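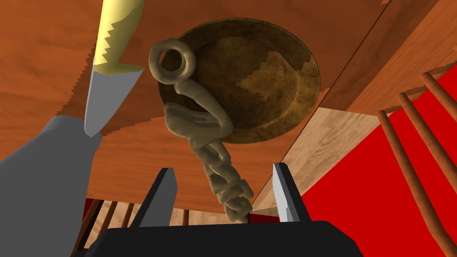 Item 1, sharp objects rule. Carried over from October. Draft says no knife in the workspace while the gripper is open unless the task sheet names it. Metham side want it tighter, any blade in view = task gets tagged, full stop. The rope task came up, knife hanging point down in the upper left of the wrist view and the fingers already spread at the bottom end of the rope. Sheet for that one says nothing about a knife. Agreed it should be tagged. Also agreed the tag goes on the sheet AND in the run log, not one or the other. Wording to come from Metham before next meeting.

Item 2, minimum runs before sign-off. Rainer proposed 2,000 simulated runs per task, Ultden want 3,000. Long discussion. Ultden's point is the kitchen tasks vary more then the bench ones and the low number hides the rare failures. Rainer say compute budget won't stretch. Settled on 2,000 for bench, 3,000 for kitchen, review after the first lot. Hardware trials stay at 30 per task, no change.

Stopping a run partway for a software update: restart the count from zero. 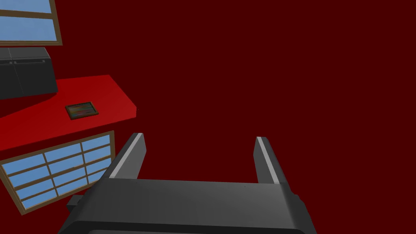
Same goes for a change to gripper settings, finger width included. Colour changes to walls or counters don't reset the count but have to be written down. One objection (Rainer), noted, not carried.

Item 3, start pose. Current wording is "arms clear of furniture", too vague, two labs read it two ways. New wording: both arms declared in the start file, clearance to nearest chair and table edge given in mm, checked by the script and then by a person looking at the overview. Chairs count as obstacles even when tucked in. Loose things on the floor count too.
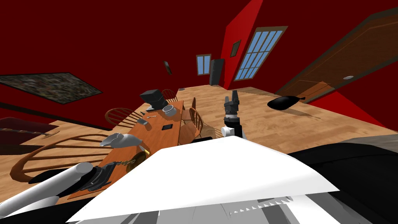 Overview, dining room: one gripper over the near end of the table, the other upright behind a chair.

Question whether the overview check has to be done every run or once per batch. Once per batch, plus after any layout change. Ultden to update the checklist.

Item 4, camera views. Wrist view must show both fingertips at the start of the run. Tilted views are fine, no need to level them before filing, but don't crop. Grineo template has a crop step in it, needs to come out. Grineo to fix by Saturday. 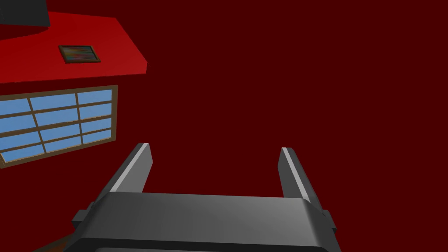

Wrist view: fingers open, nothing held, both tips visible.

Item 5, naming of failures. "Drop", "miss" and "contact" stay. "Other" came up 59 times in the last batch, too many. Anyone useing "other" now has to add a line of free text. Metham asked for a fourth label for timeouts, deferred.

Item 6, other business. Draft standard to be circulated as one file this time, not four. Comments in the margin please, not by seperate email. Labelling guide still has the old cover on it.

Next meeting same time, Ultden to host. Closed 4:10 pm.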